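Threads > Textiles & Laundry > Blažena Ondrejka

Search posts Go

Blažena Ondrejka
13 July 2020

1/ Several people asked why their dark cottons go dull after a few months. Most of the time the dye is still there. What you see is broken surface fiber scattering light, plus detergent residue. Notes follow.

2/ Abrasion first. Wet cotton swells and the fibers rub against each other and the drum. A full drum limits the movement of each piece, but overfill it and the rinse suffers. I load to a hand's width below the top.

3/ Turn dark items inside out. The wear still happens, on the side you don't look at. Close zippers. Keep towels out of the load.

4/ Residue. Our water in Plitau is hard: 358 mg/L as calcium carbonate on the last report. At that level the detergent dose matters more than the brand. Too little leaves soil and mineral film on the cloth. Too much doesn't rinse out.

5/ Test for residue: put one washed item in plain warm water and stir by hand. Cloudy or slick water means an extra rinse is due. I did this in March with a Pendbridge work shirt and needed two changes before the water ran clear.

6/ Sorting. I keep blues and grays together and leave whites out. Open-sided baskets are fine for this. Air gets through the holes, so a damp towel at the bottom does less harm than it would in a closed bin.
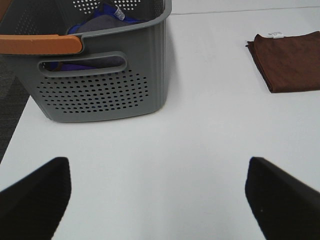
Blue and gray-purple cloth in a perforated basket with an orange grip.

7/ Spin speed. High spin saves drying time and sets creases in plain weaves. For knits it makes little difference to color.

8/ Drying. Direct sun fades reactive dyes slowly and cheap direct dyes quickly. Dry in shade, inside out. In a dryer, stop while the seams are still slightly damp. The last 15 minutes produce much of the lint.

9/ Someone asked about vinegar. I put 50 mL in the rinse now and then for mineral film. It does not "lock in" dye. Never combine it with bleach.

10/ Sullden care labels give a maximum temperature. Treat it as a limit. Cold is enough for lightly worn shirts.

11/ Wool is a separate thread. Replies on hard water dosing go under post 4, please.

Contact | © Blažena Ondrejka | Back to top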